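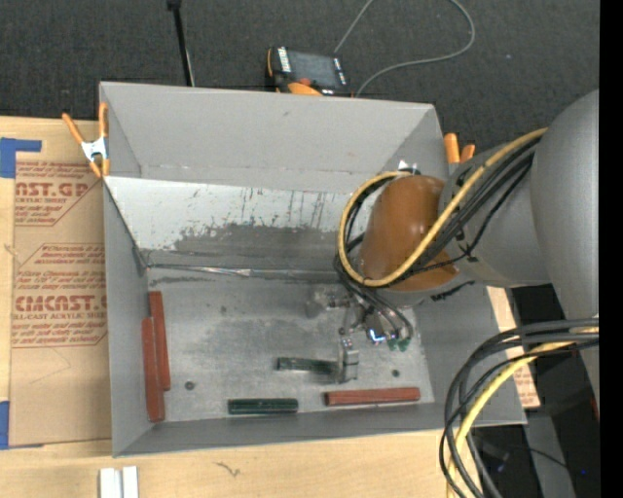
Week 8: Wear, surfaces and coatings

Notes for K. Rezaei's section, June. Bring to the lab.

Wear = loss of material from a surface in use. Not the same as corrosion, though the two often go together (see week 3 notes).

Main types
Abrasive - hard grit or a rough edge drags across a softer surface. Scratches run in the direction of travel.
Adhesive - two surfaces stick at high spots, bits tear off. Worse when dry.
Fatigue - repeated load, cracks start below the surface, then flakes.
Erosion - particles or liquid hitting over and over. Angle matters alot.

Archard equation
V = K F s / H
V volume lost, F load, s sliding distance, H hardness of the softer one. K has no units, look it up or measure it. Double the load, double the wear. Only holds for mild wear!! Will be on the test.

Worked problem
F = 16 N, s = 1000 m. Get V for both values of K on the board. Watch units, H in pascals not MPa. Last year half the class lost points on this.

Coatings
Paint - cheap, thin, goes first at corners and where things slide.
Hard chrome, nitriding - metals only.
Liners - sacrificial, swap when worn thru.
Once a coating is through, the rate changes, so don't draw one straight line across the whole plot.

Reading: Makokha handout, section 3. Skip the part on lubricants, we get to that after the break.

Lab reports to Abilio Cuesta by 3 pm. Late ones lose 8 points.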